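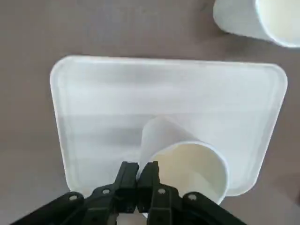
Notix Grasp Planning Software

Print this page | E-mail this page

Overview

Notix is a grasp planning and perception package for robot arms fitted with a wrist camera and a two-finger gripper. It is developed and supported by Cerkach and is supplied to laboratories, training centers and light packaging operations that handle thin-walled, lightweight items such as paper cups, cartons and molded trays.

The software takes the wrist camera stream as its main input. It finds the objects on the work surface, estimates how each one is lying, proposes a set of grasps and passes the selected grasp to the arm controller. All planning runs on the customer's own workstation, and no network connection is required during operation.

Perception

White objects on white surfaces are a common source of missed detections. A paper cup resting in a white tray offers little contrast along its outer wall, and the rim of the tray may be mistaken for the edge of the cup. The Notix perception module separates the two by fitting simple shape models (cone, cylinder, box, shallow tray) to the visible outline and shading. The open mouth of a cup is used to establish which way the cup is pointing.

Objects that are only partly in view are kept in the scene list and marked as incomplete. They are treated as obstacles until a later view allows a full fit. Users may set the number of views required before an incomplete object becomes eligible for grasping; the default is 2.

The outline of the gripper is masked out of every image. Masks for the standard fingers are included. A mask for custom fingers is made with the setup tool and must be remade whenever the fingers or the camera bracket are changed.

Grasp Planning

For each eligible object the planner generates up to 1,000 candidate grasps and removes those that would bring the fingers or linkages into contact with the tray rim, the table or another object. The remaining candidates are ranked by clearance, expected wall deformation and travel time. The ranking weights are stored with the task and may be edited by an authorized user.

Cups lying on their sides may be grasped in one of three ways:

- across the body, near the closed base
- across the body, near the rim
- by the wall, with one finger inside the mouth

The wall grasp is disabled by default. It should be enabled only after the finger thickness has been entered in the gripper profile.

Control

The control module sends position and closing speed commands to the gripper and reads back finger position. If the fingers close past the expected width, the attempt is recorded as a miss and the planner is called again. The number of repeat attempts is limited to three. After the third miss the arm moves to its hold position and the operator is notified.

Arm speed is reduced inside an approach zone set by the user. Notix is not a safety-rated product and does not replace the protective functions of the arm controller.

Task Editor

Tasks are built from blocks in the Bilora task editor, included with every license. Available blocks cover viewing, picking, placing, setting upright and sorting into or out of a tray. A finished task can be stepped through one block at a time, with the camera view and the selected grasp shown side by side. Logs may be exported as plain text or as a spreadsheet.

The current library contains 111 object models. Customers may add their own models by entering basic dimensions or by loading a drawing file.

Licensing and Support

Notix is licensed per workstation. Each license includes the perception, planning and control modules, the task editor and access to release notes. Existing customers may install the September release without charge if their support agreement is current.

Installation and operator training are provided by Soomro, the authorized service partner. Requests for a quotation should state the arm model, the gripper type and the kinds of objects to be handled.

Related Items

Notix Setup Tool: Camera and Gripper Masks
Bilora Task Editor: Block Reference
Object Model Library: Cups, Cartons and Trays
Operator Training Offered by Soomro
September Release Notes

Contact Cerkach | Copyright Cerkach. All rights reserved. | Back to top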